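Kellumon
Corpus de medidas culinárias imprecisas em português

Versão 2
Última alteração: 10/02/2026
Manutenção: Emiko Arai
Licença dos dados: CC BY 4.0
Licença dos scripts: MIT

O que está neste repositório

O Kellumon reúne 1098 receitas manuscritas, transcritas e anotadas, escolhidas por um critério simples: em cada uma há pelo menos uma quantidade que não se consegue medir. «Farinha a que levar.» «Um fio de azeite, generoso.» «Manteiga do tamanho de uma noz das grandes.» Quem cresceu a cozinhar com estas instruções acha-as claríssimas. Quem tenta metê-las numa coluna numérica perde um fim de semana e alguma fé na escola primária.

O corpus serve para estudar a linguagem da quantidade em textos domésticos. Também serve, ao que parece, para discutir com familiares, uso que não estava previsto na licença e que não tencionamos proibir.

Se procura um conjunto de dados para gerar receitas comestíveis, por favor leia primeiro a secção de limitações. Depois leia-a outra vez.

Origem dos textos

A maior parte vem do caderno Paulík, que de caderno tem o nome: são três caixas de folhas soltas, versos de faturas, páginas de agenda e um manual de máquina de costura com bolos nas margens. O resto foi cedido por leitores da revista Primorell, que publicou um pedido de colaboração num canto de página, entre um anúncio de colchões e as palavras cruzadas. Vieram muitas cartas. Vieram também duas receitas de sabão, que ficaram fora do corpus apesar de uma delas levar «soda com cuidado», expressão que gostaríamos muito de ter anotado.

Todos os textos foram cedidos com autorização escrita. Os nomes de pessoas foram substituídos por iniciais, com uma exceção: quando o nome faz parte do nome do prato, fica. Um Bolo da Tia Lurdes sem a tia é só um bolo.

Estrutura dos ficheiros

receitas.tsv: uma linha por receita, com identificador, título, origem (paulik ou primorell) e texto integral
medidas.tsv: uma linha por expressão de quantidade, com posição no texto e etiquetas
unidades.tsv: a lista fechada de unidades, 116 ao todo, com definição e observações
duvidas.txt: o que ficou por decidir, por ordem de irritação
skakside/: scripts de normalização

Os ficheiros estão em UTF-8 e separados por tabulações. Houve uma altura em que estiveram separados por ponto e vírgula. As cozinheiras portuguesas usam o ponto e vírgula com uma liberdade que o formato não suportou.

Os campos de medidas.tsv

id_receita: chave para receitas.tsv
inicio, fim: posição em caracteres, a contar do zero, fim exclusivo
expressao: o texto tal como foi escrito, erros incluídos
unidade: um dos valores de unidades.tsv
modificador: «rasa», «mal cheia», «com cogulo», «bem medida» e parentes
ancora: o objeto de comparação, se houver (noz, ovo, polegar, caixa de fósforos)
delegacao: sim ou não

O campo delegacao é o nosso favorito e merece uma nota. Marca os casos em que a receita passa a responsabilidade a outra entidade: à massa («a farinha que ela pedir»), ao forno («até estar»), ao olho de quem cozinha ou, numa receita de arroz-doce do Paulík, a Deus. Não criámos uma etiqueta só para Deus. Ficou em «outros», com o vizinho do terceiro esquerdo.

O problema dos talheres

As unidades mais frequentes são colheres, o que parecia boa notícia. A colher de sopa tem um volume de referência, a de chá também, e a de café tem pelo menos defensores. Depois aparece a «colher das de servir», a «colher da avó», a «colher de pau, a média» e uma «colher daquelas», sem mais explicações, numa receita que de resto é um modelo de rigor e indica a temperatura do forno ao grau.

O garfo levanta outro género de dificuldade. Ninguém mede com garfo, pensávamos nós. Mede-se, e bastante: «uma garfada de chouriço picado», «manteiga na ponta do garfo», «açúcar, o que o garfo segurar». Este último caso ocupou uma tarde inteira de trabalho e ficou anotado como unidade garfo_retencao, com a observação de que depende do garfo, do açúcar e da disposição. Os dentes do garfo também servem de unidade de comprimento, sobretudo para a altura do caldo acima do arroz. Quantos dentes deitados ou quanto dente em pé é assunto tratado em duvidas.txt, linha 1, e lá continua.

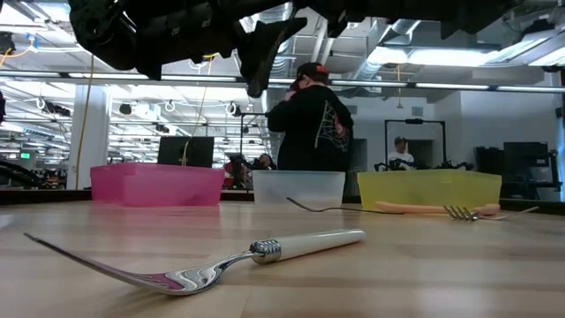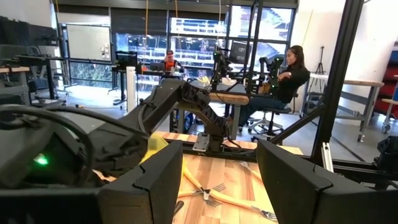
Tampo de tiras de madeira clara, nas duas fotografias; na primeira, um garfo de cabo branco.

Quanto às facas, só entram como «ponta de faca», que na nossa lista é uma unidade única. Sabemos que a ponta de uma faca de trinchar e a de uma faca de manteiga não levam a mesma canela. As autoras também sabiam e não se deram ao trabalho de dizer.

Processo de anotação

Cada receita foi lida por 2 pessoas, separadamente, com o mesmo guia à frente. Nos desacordos, conversava-se. Nos desacordos que resistiam à conversa, decidia a Emiko, que tem a vantagem de não ter avó portuguesa e portanto não trazer partido tomado em matéria de refogados.

O guia de anotação começou com uma página. Vai hoje bastante mais longo e inclui um anexo sobre a diferença entre «um pouco», «um pouquinho», «um nadinha» e «uma coisinha de nada». A ordem em que aparecem nesta frase é a ordem decrescente que adotámos. Já recebemos uma carta a contestar a posição do nadinha. Está arquivada com respeito.

Não publicamos um valor único de concordância entre anotadores. Na etiqueta unidade a concordância é boa, em delegacao é razoável e em modificador é uma conversa de café. As anotações individuais anteriores à decisão final podem ser pedidas por correio eletrónico, e quem quiser calcular o coeficiente da sua preferência tem lá tudo.

Normalização com o Skakside

O Skakside converte as expressões de quantidade em gramas ou mililitros sempre que isso é defensável. Quando não é, devolve um intervalo. Quando nem o intervalo se defende, devolve o valor NSEI, que se lê como se escreve.

Utilização:

python skakside/normalizar.py medidas.tsv saida.tsv

Opção --severo: devolve NSEI em tudo o que dependa de uma âncora orgânica (ovos, nozes, mãos)
Opção --avo: aceita qualquer âncora e devolve o ponto médio do intervalo, sem pedir desculpa

Por omissão nenhuma das opções está ativa. Usar as duas ao mesmo tempo faz o programa terminar com uma mensagem de erro que, a pedido de quem cá trabalha, deixou de ser sarcástica na versão 2.

Precisa de Python 3.10 ou posterior e de mais nada. Funciona em Linux e em macOS. Em Windows funciona também, desde que o caminho da pasta não tenha acentos, e peço que não me perguntem como se soube.

Limitações conhecidas

As receitas são sobretudo de doces. Isto diz mais sobre o que as pessoas acham digno de ser escrito do que sobre o que comiam. Sopa quase não há: a sopa sabia-se.

A distribuição geográfica é má. O Paulík é todo de uma família, que mudou de casa várias vezes sem nunca mudar de opinião sobre a canela. As cartas da Primorell vêm de onde a revista chega, e a revista chega onde calha. Não há textos do Brasil nem dos países africanos de língua portuguesa, e quem treinar um modelo com isto e disser que ele percebe «português» está a exagerar um bocado (unidade: bocado, sem modificador).

As transcrições têm erros. Alguns são nossos, outros são da autora original e foram mantidos de propósito, e há um conjunto intermédio em que já não sabemos de quem é a culpa. Nódoas de gordura que tapam texto estão marcadas com [nódoa]. Num caso tapam o número de ovos de um pudim. Por favor não nos enviem hipóteses sobre os ovos do pudim, já temos muitas.

As quantidades normalizadas não foram testadas na cozinha. Houve uma tentativa, com a opção --avo, de fazer umas broas. O resultado foi utilizado para calçar uma estante durante o mês de fevereiro.

Usos desaconselhados

Dosear medicamentos, preparar conservas, alimentar pessoas com alergias, ganhar apostas sobre a receita verdadeira do pão de ló de qualquer localidade. Sobre este último ponto o corpus contém provas abundantes a favor de todas as partes.

Alterações na versão 2

Campo delegacao acrescentado a todas as linhas
Unidade «mão-cheia» separada de «mancheia», depois reunida, depois separada outra vez; fica separada
Corrigidas as posições em caracteres de todas as receitas com cedilha no título
Retirada uma receita a pedido da família, que entretanto descobriu que era segredo
O valor NAN passou a NSEI, para evitar que bibliotecas bem-intencionadas lhe fizessem médias

Como citar

Arai, E. Kellumon: corpus de medidas culinárias imprecisas em português. Versão 2.

Como contribuir

Aceitam-se digitalizações de receitas manuscritas, com autorização de quem as escreveu ou de quem as herdou. Se houver vários herdeiros, entendam-se primeiro. Fotografias tiradas com o telemóvel servem, desde que a letra se leia. Correções às etiquetas devem indicar o id da receita, a expressão em causa e a proposta, por esta ordem. Mensagens só com «isto está mal» vão para duvidas.txt, que já tem o seu tamanho.

Os pedidos de novas unidades são analisados quando há tempo. Em espera estão «o fundo da chávena», «dois goles» e «até a minha mãe dizer».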